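学校概况

首页 > 关于我们 > 学校概况

Brimbridge园艺学校是一所面向成年学习者的专业学校，设于Viltidton镇，开设观赏园艺、果树栽培、苗圃管理和园林养护等方向的课程。学校现有在册学员370人，其中包括全日制学员、在职进修学员以及由用人单位委托培养的学员。学校依照办学章程实行校务会领导下的校长负责制，现任校长为Jin-sol Nam。

学校的前身是Viltidton镇果农互助会开办的冬季讲习班。讲习班最初只在农闲时节授课，内容限于苹果和梨的修剪、嫁接与贮藏，授课地点为互助会的储果仓。因周边地区苗圃业发展较快，讲习班逐步增设播种育苗、土壤改良和温室管理等科目，授课时间也由一个冬季延长至全年。此后，讲习班脱离互助会独立建校，并在镇北取得现址，沿用至今。建校时保留下来的老果园仍由学校管理，园内数株老梨树列入学校植物名录，每年由果树栽培科的学员在教师指导下进行修剪。

学校的办学宗旨载于章程第一条：为从事或有志从事园艺工作的人士提供系统、可靠、与实际生产相衔接的教育。学校在专业设置、师资聘任和经费使用等方面的各项决定，均以该条为依据。

校长致辞

各位学员、各位同行：

感谢您对Brimbridge园艺学校的关注。

园艺是一门需要时间的技艺。一名学员从学会辨认芽的类型，到能够独立决定一棵树应当留下哪一根枝条，中间往往要经历数个生长季。学校能够提供的，是有序的课程、经验丰富的教师以及足够的土地，使学员得以在反复的观察和操作中形成自己的判断。

近年来，本地区的气候条件与用工结构都有所变化。晚霜出现的时间较以往更难预计，部分传统品种的花期有所提前；与此同时，许多苗圃和果园希望员工在掌握手工技能之外，也能读懂土壤检测报告、编制灌溉计划并规范填写用药记录。学校据此对教学大纲作了修订，增加了水分管理、病虫害监测和生产记录等内容，并延长了学员在合作单位实习的时间。

在修订过程中，学校听取了在校学员、毕业学员和用人单位的意见。有些意见已经采纳，有些尚需论证，例如是否将温室蔬菜列为独立方向。校务会将在完成课程评估之后就此作出决定，并在学校公告栏和网站上公布。

学校欢迎各界人士来校参观、交流，也欢迎毕业学员随时回校查阅资料、参加讲座。

校长　Jin-sol Nam

校园与教学设施

学校主校区位于Viltidton镇北的缓坡上，由教学楼、温室区、苗圃、果园和工具房组成。教学用地合计3230平方米，不含果园部分。校园整体朝南，土壤以壤土为主，坡脚一带黏性较重，雨季排水较慢，因此坡脚地块主要用于耐湿植物的栽培和排水设施的教学。

教学楼一层为植物识别教室、土壤实验室和公共阅览区，二层为普通教室与教师办公室。植物识别教室按照季节更换陈列，学员可在开放时间内自行前往，对照标签复习当周的植物名单。土壤实验室配备筛分、酸碱度测定和有机质测定所需的常规器具，供土壤与肥料课程使用，使用前须由任课教师登记。

温室区分为加温区、不加温区和炼苗区。加温区用于扦插繁殖和热带观叶植物的养护；不加温区用于早春播种以及高山植物的栽培；炼苗区设有可开启的顶窗，幼苗在移入露地之前须在此停留，停留时间由值班教师根据天气确定。各区温度和湿度由值班学员每日早晚记录，记录簿存放于温室入口处，任何人不得带离。

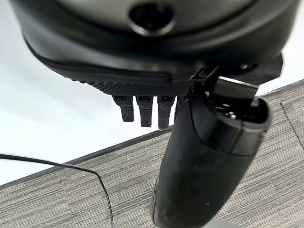
苗圃位于温室区东侧，按照容器苗和地栽苗分别管理。容器苗区的基质由学校自行配制，配方随植物种类调整，并在每批基质投入使用前留样备查。地栽苗区实行轮作，同一地块不得连续种植蔷薇科苗木。苗圃所产苗木首先用于教学和校园更新，其余部分在秋季开放日向公众出售，所得收入列入教学耗材经费。

果园内种植苹果、梨、李和榅桲，整形方式包括开心形、纺锤形、篱壁形和扇形等，便于学员在同一园内比较不同树形的管理要求。沿北墙种植的扇形李树建校时即已定植，墙面蓄热有利于果实成熟，但也使花期偏早，因此每年初春须视天气加盖防霜布。防霜布的铺设与收起由果树栽培科统一安排。

工具房负责全校手工具和机械的保管、保养与借用。学员入学后须首先完成工具使用与保养课程，经考核合格，方可单独借用修枝锯、绿篱机等器具。刀具归还前应当擦净、上油；凡在病株上使用过的刀具，应当消毒后再行归还。上述规定适用于全体教师和学员。

专业方向与课程

学校的课程分为基础阶段与专业阶段。基础阶段为全体学员必修，共计176学时，内容包括植物形态与生理、植物识别、土壤与肥料、植物保护基础、工具使用与保养以及作业安全。完成基础阶段并通过考核的学员，可在下列方向中选择其一，进入专业阶段学习。

观赏园艺方向。本方向主要讲授花境、花坛和容器种植的设计与养护，学员须独立完成一处小型花境自规划至养护的全过程，并提交种植图、植物清单和养护日志。花境的评定不在种植完成时进行，而在次年同一季节进行，评定时重点考察植株间距、衔接花期以及养护日志的完整程度。

果树栽培方向。本方向讲授砧木与品种的选择、定植、整形修剪、疏花疏果、采收与贮藏。冬季修剪与夏季修剪分别设课。嫁接部分包括枝接与芽接，学员所嫁接的苗木由本人负责管理至出圃，出圃后可按照成本价购回。贮藏部分在互助会旧储果仓内授课，该建筑经加固后仍作教学用途。

苗圃管理方向。本方向面向准备在苗圃从事生产或管理工作的学员，讲授种子处理、扦插、分株、压条、容器苗生产和苗木分级，并开设生产计划、成本核算与库存记录等课程。学员在学习期间须担任轮值管理员，负责安排一个生产小组的每周工作。

园林养护方向。本方向讲授草坪管理、绿篱修剪、灌木更新、园路与排水设施的日常维护，并安排学员赴公共绿地实习。攀树作业不在本校课程范围之内，有此需要的学员可由学校介绍至具备相应资格的培训机构。

除上述方向外，学校每年开设若干短期课程，供非在册人员报名。常设的短期课程有冬季果树修剪、家庭堆肥、月季养护、植物绘图入门和种子采集与保存。短期课程不授予专业证书，但修完全部课时者可获得结业证明；日后如转为在册学员，其已修课时经任课教师认定，可抵免相应科目。

教学方法

学校的教学以小组为基本单位。每一小组由一名指导教师负责，自基础阶段开始至专业阶段结束，原则上不予更换。每个教学日通常由室内讲授开始，随后转入温室、苗圃或果园操作，并在当日结束前由指导教师组织讲评。遇强风、冰冻或持续降雨时，露地操作改为室内课程，所缺操作课时在同一学期内补足。

植物识别是各方向共同的基本功课。学校每周公布一份植物名单，学员应当掌握名单所列植物的学名、科属、主要识别特征和栽培要求。识别考核使用新鲜材料进行，考核材料可能为枝、叶、花、果或冬芽，学员应对植物在不同季节的形态均有了解。学名的拼写计入成绩。

学习日志是学员评定的重要组成部分。日志应当记载当日作业内容、天气、所用材料、遇到的问题以及处理办法，不要求文字修饰，但须如实、及时。对于作业中的失误，例如扦插苗腐烂、播种过深或修剪过重，学员应当照实记录并分析原因。学校不因失误本身扣减成绩，对补写或虚构日志的行为则按照学员守则处理。

生产实习安排在专业阶段的后半程。实习单位包括私人苗圃、商业果园、公共绿地管理机构和庭院养护企业。实习期间，指导教师定期到访，与实习单位负责人共同商定学员的作业内容。学员应当遵守实习单位的作息与安全规定，实习鉴定由实习单位与学校分别出具。

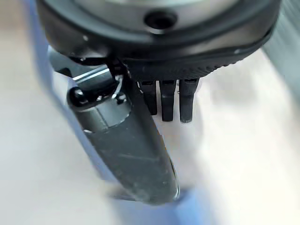
师资队伍

学校教师由专任教师和兼任教师组成。专任教师承担基础阶段和各方向的主干课程，并兼任小组指导教师；兼任教师多为在职的苗圃经营者、果园技术人员和园林设计人员，承担专题课程与实习指导。

学校聘任教师时，除审查学历和专业资格以外，还要求应聘者完成一次现场操作和一次试讲。现场操作的内容由所在科室确定，试讲由校长、科室负责人和学员代表共同听取。新聘教师入职后的第一个学期不单独带组，由资深教师协助其熟悉校园地块、植物名录和教学记录制度。

专任教师每隔数年可申请一次生产进修，期间离校前往苗圃、果园或植物园工作，返校后须作公开报告，并将所得内容编入讲义。近期报告的题目涉及无泥炭基质的保水性能、老梨树的更新修剪以及多年生植物的越冬覆盖，讲义可在图书室查阅。

图书室与植物标本

Bhardwaj图书室位于教学楼一层东端，以捐赠首批藏书的Bhardwaj家族命名。馆藏以园艺、植物学、土壤学和地方农业史为主，另有果树品种图谱、苗木目录和讲习班时期的手写教案。手写教案因纸张脆弱，仅供室内阅览，查阅者须提前向图书室提出申请。

图书室内设有阅览席，并收藏本校历届学员的优秀种植图与养护日志。在册学员凭学员证借阅，毕业学员和短期课程学员可在室内阅览。苗木目录的收集工作始于讲习班时期，对于考证本地区旧有果树品种具有一定价值，学校欢迎各界人士捐赠或提供复印件。

标本柜与图书室相邻，收存本镇及附近地区的栽培植物和野生植物标本。标本的采集、压制、上台纸和编目由植物识别课程的学员完成，并由教师核定学名。学名如有修订，原标签予以保留，另附新标签，以便查对。

招生与入学

学校每年招收一次全日制学员，招生名额为97人。在职进修学员与委托培养学员的名额另行确定，并随招生简章一并公布。新学年全日制课程于秋季开始，在职进修课程于11月开始。

申请人应当年满十八周岁，不要求具有园艺从业经历。申请时须提交申请表、学历证明和一份个人陈述。个人陈述应说明申请人学习园艺的目的、拟选择的方向以及可投入的学习时间。学校在收到材料后安排面谈，面谈包括一次校园步行，由教师陪同申请人参观温室、苗圃和果园，并就申请人所见植物进行交谈，其目的在于了解申请人的观察习惯，不以识别植物的多少作为录取依据。

本年度招生说明会定于4月18日星期二在教学楼二层举行，内容包括课程介绍、费用说明和校园参观。参加者无须预约，参观露地部分时请穿着防滑鞋。未能到会者可向教务处索取书面资料。

学费按照学期缴纳，包括教学耗材和个人防护用品，不包括修枝剪和嫁接刀。上述两种工具须由学员自备，规格见入学通知。学校不指定购买渠道。学员因病或因家庭原因须暂停学业的，可申请保留学籍，已缴纳而未使用的学费转入复学后的学期。

学校设有助学金，用于资助经济上有困难的学员。助学金的申请与成绩无关，由学生事务处受理，申请材料予以保密。委托培养学员的费用由委托单位承担，不适用助学金规定。

学员支持

学校设学生事务处，负责学员的注册、住宿咨询、健康与安全以及就业联络等工作。学校不设宿舍，学生事务处备有镇内出租房源名册，供外地学员参考，租赁事宜由学员与房主自行商定。

园艺作业对体力有一定要求。患有慢性疾病或行动不便的学员，可在入学时向学生事务处说明情况，由指导教师与其共同拟定作业安排。温室区设有可调节高度的操作台，部分苗床为抬高式，可供久蹲不便者使用。对植物汁液或花粉过敏的学员应当事先告知，学校将在相关课程中另作安排。

学员代表会由各小组推选的代表组成，每学期召开会议，就教学安排、工具添置和校园环境等事项提出意见。校方应当对所提意见作出书面答复。近年来根据代表会的意见，学校延长了工具房的傍晚开放时间，在果园入口增设了洗手处，并将识别考核的成绩公布方式由张榜改为单独通知。

就业联络由学生事务处和各科室共同承担。用人单位提供的招聘信息经核实后在教学楼一层公布。学校不向学员或用人单位收取介绍费用，也不对录用结果作出保证。

合作单位与社区服务

学校与本地区多家园艺单位保持长期合作。其中，Brident苗圃自讲习班独立建校之初即为学校的实习单位，每年接收苗圃管理方向的学员，并与学校交换接穗和种子。双方在交换材料时均附来源记录，凡来源不明或检疫手续不全者一律不予接收。

学校负责养护镇内图书馆前的绿地和镇北墓园的树篱，养护作业由园林养护方向的学员在教师带领下完成。作业时间避开镇内集市日和墓园举行仪式的时间。鸟类筑巢期间，树篱不作修剪，确需处理的枯枝须经教师检查后方可剪除。

每年秋季，学校举办开放日，向公众开放温室、苗圃和果园，并提供果树品种鉴定服务。居民可携带果实前来，由果树栽培科教师协助辨认。送鉴的果实应当成熟、完整，同一棵树请携带数枚，并附带叶片。无法当场认定的品种由学校留样，待查阅图谱后答复。历年鉴定中记录到的地方品种，经树主同意后采集接穗，在校内果园保存。

学校亦接受镇内中小学的参观申请。参观由专任教师带领，内容依季节而定，春季以播种为主，秋季以果实和种子为主，冬季原则上不安排露地参观。

植物保护与环境管理

学校对农药的使用实行从严管理。病虫害防治以栽培措施为先，包括选用适宜品种、保持通风、及时清除病残体和合理轮作；温室内优先采用生物防治。确需用药时，由持有相应资格的教师批准并实施，用药地块设立告示，用药记录按照规定年限保存。

校园内的植物残体除病株以外均进入堆肥场处理。堆肥场设有不同腐熟阶段的堆仓，翻堆由各小组轮流负责，腐熟的堆肥经过筛后用于苗圃和花境。病株、宿根性杂草的根茎以及有入侵风险的植物不得进入堆肥场，由工具房统一收集处置。

温室屋面收集的雨水储存于地下水池，用于容器苗区和温室灌溉。旱季水位下降时，由值班教师确定灌溉次序，依次为幼苗、容器苗和新定植苗木，草坪不予灌溉。学校自容器苗区开始逐步减少泥炭用量，目前尚有少数喜酸植物的基质含有泥炭，替代配方仍在试验之中。

组织与管理

校务会是学校的决策机构，由校长、科室负责人、教师代表、学员代表和校外成员组成。校务会审议学校预算、专业设置、招生计划和重要规章的修订。会议纪要除涉及个人事务的部分外，存放于图书室供查阅。

学校内设教务处、学生事务处、总务处，以及观赏园艺科、果树栽培科、苗圃管理科和园林养护科。植物识别、土壤与肥料等公共课程由教务处统一安排。总务处负责财务、房屋和地块的管理，并负责Bhardwaj图书室的日常开放。

学校经费来源于学费、委托培养费、短期课程收入、苗木销售收入以及社会捐赠。捐赠可以指定用途，指定用途的捐赠单独列账。学校不接受以录取或授予证书为条件的捐赠。

对学校工作有意见或投诉的，可先向有关科室或处室提出；对答复不满意的，可书面提交校长办公室，由校长指定与该事项无直接关系的人员复核。

来访须知

学校主入口位于校园南侧，来访者请在教学楼一层前台登记。自镇中心步行前来，沿教堂后的坡道向北，经过旧储果仓后即可看到校门。坡道较陡，行动不便者请由东侧车道进入，前台可安排人员引导。

温室区和苗圃为教学场所，未经教师许可请勿入内，亦请勿触摸或采摘植物材料。为防止病虫害传入，来访者请勿将盆栽植物、带土植物和不明来源的枝条带入校园；需要咨询病虫害问题者，请将样品装入密封袋，交由前台转送。除工作犬外，犬只不得进入校园。

课程咨询与报名请联系教务处，助学金、学籍及无障碍安排请联系学生事务处，参观、场地和捐赠事宜请联系总务处。各处室在教学日办公，午间休息时由前台代收材料。

Brimbridge园艺学校　版权所有
最后修订：教务处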